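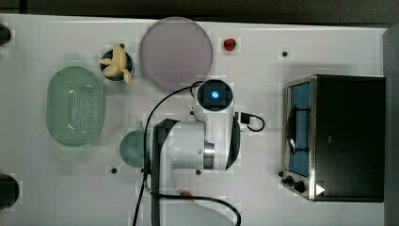 ままごとの道具は、どこから並べ始めればよいのか。

いちばん大きくて動かしにくいものから置く。オーブン、こんろ、流しのような据え置きの道具の場所が決まれば、皿とざるの置き場はそれに合わせて決まる。食べ物は最後でよい。

保育環境演習 第13回 配布資料
ままごとの卓上を構成する(2021年1月19日 プラトロウ教室)

1 道具の分類

この授業では、卓上の道具を次の四つに分けて扱う。
据え置き:オーブントースターなど、遊びの間ほとんど位置が変わらないもの
容器:皿、鉢、カップ
調理具:ざる、鍋、しゃもじ
食べ物:果物、野菜、パン、飲み物

分類に迷うのは容器と調理具の境目である。ざるは水を切る道具だが、子どもは果物を盛る鉢として使うことが多い。逆に鉢が鍋になることもある。記録用紙には、道具の本来の名前と、その日に子どもが与えた役割とを別の欄に書く。役割の欄は空欄で提出しないこと。

2 容器と食べ物の大きさ

食べ物の玩具は、実物に近い比率で作られているとは限らない。バナナの房が小さな鉢からはみ出し、いちごが平皿の上で転がる、といったことが起こる。はみ出すこと自体は問題ではない。3歳児では、はみ出したものを押し込もうとして別の容器を探しにいく動きが出てくる。この探しにいく動きを観察の対象とする。

前回の提出物では「片づかないので小さい食べ物に替えた」という記述が目についた。替える前に、少なくとも20分はそのままにして様子を見る。替えた場合は、時刻と替えたものを書き添える。

3 色のまとまり

容器を薄緑と薄紫のような淡い色でそろえると、赤や黄色の食べ物が目に入りやすい。白い天板ではこの差がさらにはっきりする。薄緑のざるとカップ、薄紫の皿という組み合わせは、年少の組で試しやすい。ただし、食べ物と容器が同じ色になる組み合わせも一つは残しておく。色で探す子と形で探す子の違いは、そこで見えてくる。

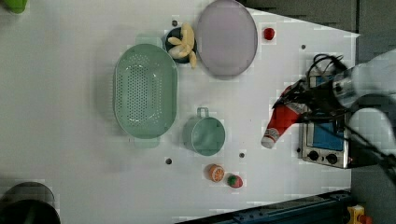 レフ・ヤクボフスキからは、色をそろえすぎると子どもが「お皿は紫の場所」と覚えてしまい、別の部屋に移ったとたんに皿が見つからなくなるのではないか、という意見が寄せられた。淡い色の容器を使う組でも、週に一度は木の皿か白い皿を一枚混ぜたほうがよいという。

この意見には一理ある。6月の実習では、スティルティエの棚を使った組で似た報告が2件出た。どちらも棚の段ごとに色を決めていた。色で段を分けるか、用途で段を分けるかは、次回までに各班で決めておく。

4 切った形の食べ物

断面の見える食べ物は、丸ごとの食べ物とは別に数える。半分のオレンジは、子どもにとって「切ったあとのオレンジ」であり、丸いオレンジの代わりにはならないことが多い。丸ごとのものと半分のものを両方置くと、切るまねから盛りつけまでがつながりやすい。

いちごやトマトのように赤くて小さいものは、互いに取り違えられる。へたの緑が見える向きに置くと区別がつきやすいが、子どもが言い間違えても、すぐには直さない。「トマトのケーキ」という言い方から遊びが広がった例が、レイタン園の記録にある。教科書の該当箇所とあわせて読んでおくこと。

5 飲み物と調味料

赤い容器は、組によってケチャップにもジュースにもなる。保育者の側で名前を決めて渡さない。カップと瓶は離して置き、子どもが運ぶ距離を作る。卓の端から端まででも、注ぐまねをする前に一度「持っていく」動作が入る。
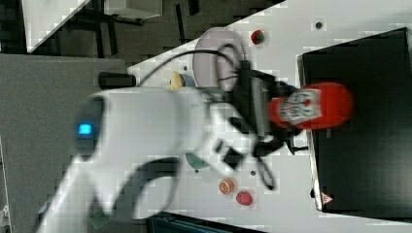 運ぶ距離が長すぎると、途中で別の遊びに移ってしまう。スクダルラ式の配置表では瓶とカップの間隔を47センチとしているが、これは大きい卓を前提にした値である。小さい卓では20センチほどに縮め、その分だけ皿を奥に寄せる。配置表の数字をそのまま写した計画案は再提出とする。

オーブントースターの手前には何も置かない。扉の前に食べ物が並ぶと、焼くまねをする子と盛りつけをする子の手がぶつかる。つまみは子どもの側に向ける。

6 片づけまで

片づけは並べたときと逆の順で行う。食べ物、調理具、容器の順にしまい、据え置きの道具は残す。ざるは食べ物を入れて運ぶのに使ってよい。断面のある食べ物は、対になる半分があるかどうかを確かめてから箱に戻す。

課題
各班で卓上の配置図を一枚描く。縮尺は自由。据え置きの道具は実線、容器は点線、食べ物は名前だけを書き込む。裏面に、途中で位置を変えたものとその理由を三行以内で書く。次回の授業の初めに回収する。

関連資料
・第11回 積み木の棚と床面の使い方
・第12回 人形の寝具と着替え
・第14回 お店屋さんごっこの台と看板
・観察記録用紙(ままごと用)の記入例
・玩具の洗浄と乾燥の手順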